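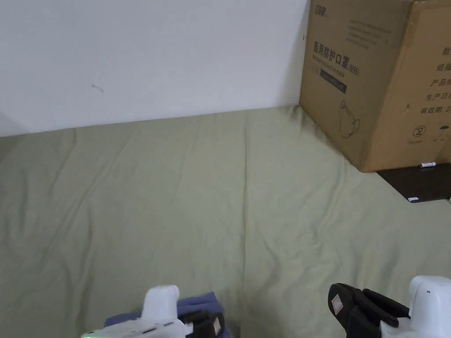 Green sheet and mask carton, wall side.

Silorley Garments on Sheets
README, release Mai

Summary

Silorley is a collection of 2,299 short clips of clothes being spread, straightened and folded on a sheet in furnished rooms. It was put together for work on cloth: where the hem lies, which way a sleeve points, how far a crease runs before it stops. The clips are grouped by session. A session covers one room and one change of sheet.

Contents

clips/ — one folder per session, clips numbered from 001
labels/ — one text file per labelled clip
sheets.csv — colour and fit of the sheet for each session
garments.csv — class, colour and sleeve length of each garment
rooms.csv — walls, furniture and stored goods near the sheet
splits/ — lists for training and checking

761 clips have fold labels. The rest have a garment class and nothing more. 200 of the labelled clips are kept apart in splits/check.txt and should not be used for training.

Garment classes

There are four: top, trousers, towel, other. Short-sleeved and long-sleeved tops share a class and are told apart by the sleeve column in garments.csv. Socks are in "other". Bedding is never labelled as a garment, even where a corner of it has been lifted with the clothes.

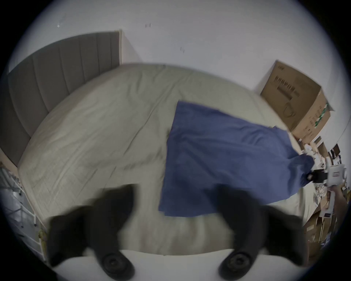 Wundcombe Household Textiles Group — Data and Labelling

Sheet and garment

The blue top on the pale sheet is an easy case for colour and a less easy one for shape. It lies sideways with the hem to the left, and the bunched part at the far right is raised, so the outline on that side is not the outline of the flat garment. In such cases the label follows the visible edge of the cloth and the field "raised" is set to 1. No attempt is made to guess where the edge would fall if the cloth were let down.

Creases in the sheet are not labelled. They are often longer and clearer than those in the garment, and a method that looks only for long straight lines will pick up the sheet first. Faint fold lines that cross in a grid are noted in sheets.csv under "grid".

Sheet colour is recorded by eye from a short list (white, grey, beige, green, blue, other). A pale beige-green sheet is entered as green. Lighting shifts the apparent colour between views, and the entry is made once per session and not changed afterwards.

Room notes

rooms.csv lists whatever stands near the sheet. Cartons are entered with the product name if it can be read, in the language printed: the one by the plain white wall is entered as 医用防护口罩(N95). Smaller print is left out unless every character is legible. The entry describes the carton and says nothing of what is in it. Marks on walls are not recorded.

Label format

Each label file has one line per point: point name, horizontal position, vertical position, visible (0 or 1), raised (0 or 1). Point names for tops are hem_a, hem_b, cuff_a, cuff_b, collar. The letters a and b carry no left or right meaning — a is whichever comes first going clockwise from the collar. A point hidden under another layer is given visible 0 and its position is left blank.

Known faults

Dark garments on dark sheets are under-represented.
Towels with a fringe have the edge drawn at the base of the fringe in older sessions and at the tip in later ones.
A few long-sleeved tops with the sleeves tucked under were entered as short. Those found so far are listed in errata.txt.

Terms

Free for study and teaching. Copies should keep this file with the clips. Corrections to labels go to the Clekbridge desk, with the session and clip number in the subject line.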